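## 4. Setting up the polishing corner

I do my brass on Friday evenings, and I've changed this part of the guide twice now because people kept writing to me about smears. Milagros Grajales, who tested the first version on her mother's candle cups, is to blame for step 3. Thank you, Milagros!

1. Pick a smooth surface you can wipe down in one go. Mine is blue, and I like a color because gray polish residue shows up on it right away.
2. Put down your cloths: one for rubbing, one for buffing. Don't mix them up (I sewed a red thread into my buffing cloth after ruining an hour's work).
3. Wash the piece in warm water with a drop of dish soap, then dry it all the way, inside the rim too.
4. Dab on a bit of Lernau paste, the size of a pea. I go through an 80 gram tin in roughly a year, so you really don't need much.
5. Rub in small circles for 30 seconds, then stop and look before you go on.

**Note:** With round pieces I always start at the top rim and work down. The rim catches the light first, so it's where you'll notice streaks, and the lower part is much more forgiving.

**Caution:** Lacquered brass doesn't want paste at all! Try a hidden spot first. If your cloth stays clean, put the tin away and just use soap.

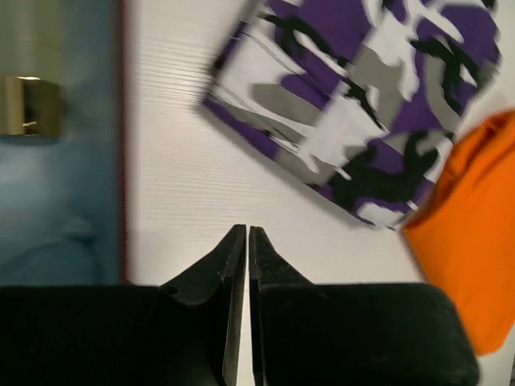

6. Buff with the second cloth until it stops dragging. I turn the piece a little at a time and keep my thumb off the part I've already finished.
7. Wipe the surface before you bring out the next piece, even if it looks fine.

Old cloths can go in the wash on their own, never with shirts. Waxing is in section 5.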